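Notas da casa, parte dos tecidos finos. Escrevo à pressa, depois arrumo isto.

**Voile, cortinado leve, lenços, tudo o que é branco e meio transparente.** Mesmo tratamento para todos. Água fria ou a 30, nunca mais. Saco de rede fechado. Nada de amaciador, deixa o tecido baço e pegajoso e depois apanha pó que é uma coisa parva.

Centrifugação baixa. Se a máquina só tiver alta, tirar antes e deixar escorrer na banheira. Não torcer! Enrolar numa toalha turca, apertar, desenrolar.

## Sacudir antes de dobrar

Pegar por um canto, em cima, e deixar cair. O peso do próprio pano faz metade do trabalho. Duas sacudidelas secas, esperar que pare de abanar, só depois procurar o outro canto. Quem começa pelo meio acaba com um embrulho.

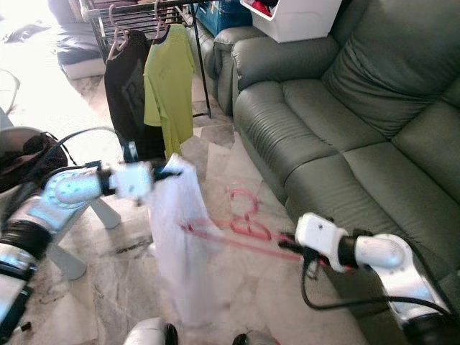 *Tecido fino seguro pelo canto de cima, ao lado do sofá.*

Fazer isto na sala, com espaço à volta. Na marquise bate sempre em qualquer coisa. Chão de pedra clara: passar a esfregona seca primeiro, senão a ponta que arrasta traz cabelos e migalhas. Num chão claro não se vê o lixo mas ele está lá, garanto.

O sofá serve de apoio para a dobra, mas atenção se for de pele:

- pele seca, sem creme posto nesse dia (mancha o branco, já me aconteceu)
- nada de pano húmido em cima, nem 5 minutos
- limpar o assento com flanela antes de pousar

A Siiri Kivi usa um lençol velho por cima do sofá e dobra tudo ali. Boa ideia, copiei.

## Dobrar

1. Canto com canto, ao comprido.
2. Alisar com as costas da mão, a palma deixa gordura.
3. Outra vez ao meio.
4. Enrolar em vez de dobrar mais. Rolo de cartão do papel de embrulho, serve lindamente.

Cortinados com 2 metros e tal, pedir ajuda a alguem. Sozinha dá, mas demora o dobro e a paciência acaba.

## Vincos que não saem

Ferro no mínimo, pano de algodão por cima, sem vapor directo. Ou pendurar na casa de banho depois do duche, porta fechada. De manhã está liso, ou quase. Nos mais teimosos borrifar agua com uma colher de vinagre branco e puxar de leve pela bainha.

## Guardar

Caixa de cartão não, amarelece. Fronha velha de algodão, atada. Etiqueta com a medida e a divisão, senão em dezembro anda-se a abrir tudo. Comprei umas molas Flistton para pendurar os rolos no roupeiro, 7 euros, aguentam bem. As da Letier marcam o tecido, devolvi.

Falta escrever: nódoas de café, bainhas descosidas, e a dica do Bello Okafor para as argolas que chiam (sabão seco no varão).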